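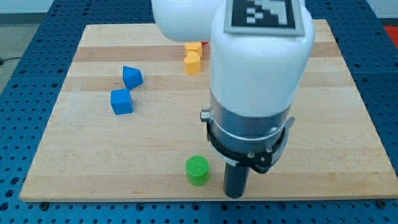

How do I get an oil stain out of a wooden cutting board?

Stela Roman
I left a bottle of chili oil on my board overnight and it leaked. Now there's an orange ring that has survived dish soap, lemon and 30 minutes of swearing. It was a gift from my mother-in-law, who visits in September and checks.

Teodor Toma
Flip it over.

Veronica Ghiță
Cover the ring with baking soda, add enough water to make a paste, and leave it overnight. Scrape, rinse, stand the board on its edge to dry. Mine took 2 rounds. If there's still a shadow, sand lightly with the grain and rub in mineral oil. Don't use olive oil unless you like the smell of old crayons.

Eun-ji Yeon
Buy another one. Mine was 17 dollars in Lasasdale.

Comments

Tamara Roman: Flipping works until she flips it back. Ask me how I know.

Stela Roman: One round of paste and it's down to a faint peach. Going again tonight.

Teodor Toma: I stand by my answer.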